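Nistwood Textile Care Workshop
Notebook, folding and storage
August 22, 2026

Work today was limited to down garments, continuing the storage trial begun in May. The purpose is to settle on one folding method for quilted jackets before the autumn intake. Flat folding on the bed was preferred to the Darwish table, as the table edge catches on zippers.

The teal jacket was taken up after the lighter items. Glossy nylon shells slide against themselves, and a fold made at the hem tends to open again before the second one is down. Sleeves should be brought in first, then the hood, and air pressed out toward the collar. 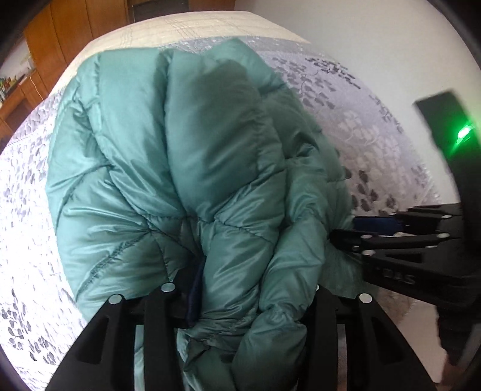 A differing view was received from the Rata bench, to the effect that down should not be folded at all, that rolling from the hem is kinder to the baffles, and that any jacket kept flat under weight ought to be shaken out after 3 weeks. The point is noted and will be tested.

Storage bags: the Cloridora cotton bags remain the standard issue. Compression bags are not to be used for down. Stock stands at 117, which is sufficient for the intake - the large size should be reordered separately.

To do: write out the rolling method in full; repeat both methods on 3 jackets of similar weight; check seams for escaped down before bagging. Label each bag on the outside.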